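番茄酱为什么倒不出来：谈屈服应力与剪切变稀（连载，共10条） 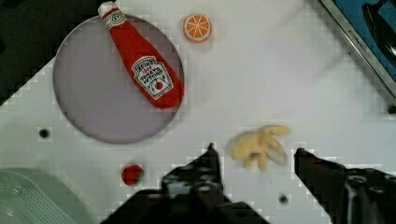 毛绒番茄酱瓶一只，瓶身标签印有 HEINZ TOMATO KETCHUP，横放在盘子上。

1/10
番茄酱属于非牛顿流体，具体说是带屈服应力的剪切变稀流体。外加应力低于某个阈值时，它的表现接近软固体；超过阈值后开始流动，而且剪得越快，表观黏度越低。牛顿流体没有这个阈值，水和食用油倾斜一点就走。

2/10
阈值来自结构。番茄酱是悬浊液：连续相是含糖、醋、盐和可溶性果胶的水溶液，分散相是番茄细胞碎片和不溶性纤维。颗粒吸水膨胀后互相挤压，搭成松散网络。静置时网络承重，受剪时网络局部断开。

3/10
常用的描述是 Herschel-Bulkley 模型：τ = τ₀ + K·γ̇ⁿ。τ₀ 是屈服应力，K 是稠度系数，n 是流动指数，n<1 即剪切变稀。τ₀=0 时退化为幂律模型，n=1 时退化为宾汉模型。三个参数之间有相关性，数据点少的时候不要过度解读 K。

4/10
我手上这批样品的 τ₀ 拟合值是 42 Pa，20 ℃，同轴圆筒转子，筒壁带纹。光滑筒壁测出来偏低，原因是壁面滑移：颗粒在壁面附近贫化，留下一层薄薄的清液，转子等于在清液里打滑。报数据不写壁面状况，别人没法比。

5/10
倒瓶子可以粗算。竖直圆管里，料柱两端均为常压时，重力在管壁产生的剪应力为 ρgR/2。取密度 1100 kg/m³，瓶颈内半径 1 cm，得约 54 Pa，比 42 Pa 高出不多。瓶子一倾斜，轴向分量减小，很容易掉到阈值以下。再加上瓶底空气进不去形成的负压，卡住很正常。

6/10
拍瓶底的效果不稳定。拍击给的是瞬时加速度，酱体整体受力，屈服往往集中在靠壁的一薄层，一旦断开就整段滑出来。比较可控的做法：盖紧，摇几下，打开，瓶身斜放，轻敲瓶颈。摇晃先破坏一部分网络，敲瓶颈让空气沿上侧进去。

7/10
摇完不要放太久。网络会重建，这部分属于触变性，和剪切变稀是两回事：前者与时间有关，后者只看当前剪切速率。我在 Runmont 那台旧流变仪上做过回复测试，预剪切后静置 2 分钟，储能模量已经回来大半。仪器夹具是 Adach 的，间隙要重新标定，不然前几个点全是飘的。

8/10
挤压瓶绕开了这个问题。手压提供的压差远大于自重，阈值不再是瓶颈，余下的是出口设计。硅胶十字阀在压差消失后闭合，防滴也防回干。缺点是阀片上残留的酱会失水结皮，久了出口变窄，挤的时候往旁边喷。

9/10
瓶口先出来的那点清水是脱水收缩，网络自己收紧，把连续相挤出来。摇匀即可，本身不说明变质。有异味、胀气、长霉另当别论，直接丢。Urnthorpe 那边有人来信问能不能加淀粉压住析水，可以，但淀粉老化后自己也会析水，冷藏下更明显。黄原胶用量低，冷藏下更稳，口感会偏滑。

10/10
补一个常见误读：Bostwick 稠度计读的是固定时间内的流动距离，单位厘米，数值越大越稀。它方便、便宜，适合产线放行，但给不出 τ₀，两批酱距离相同，流变曲线可以差很远。Lemaire 的对照数据还在整理，蛋黄酱和芥末酱另开一串写。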